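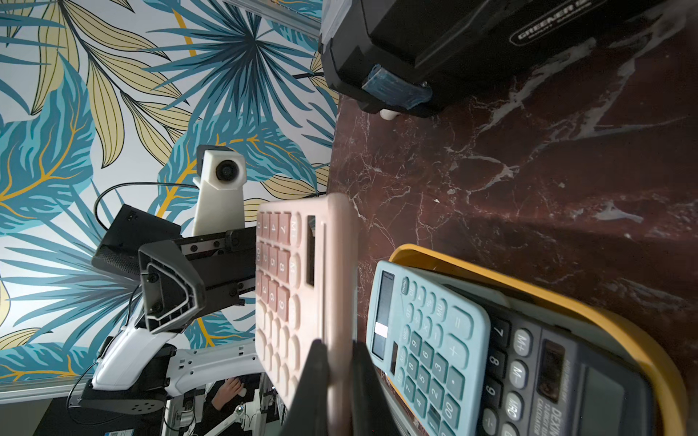 ## 4. Storing the calculators

1. Clear the memory on each calculator. Press **M-** or **M+** only if you need to adjust a stored total first.
2. Wipe the keys and the solar strip with a dry cloth.
3. Lay the calculators in the yellow tray, keys up.
4. Keep the tray flat on the tabletop until the count is signed off.

**Note:** Report missing units to Yeison Marulanda, extension 280.

**Caution:** Do not use spray cleaner near the keys or on the marble.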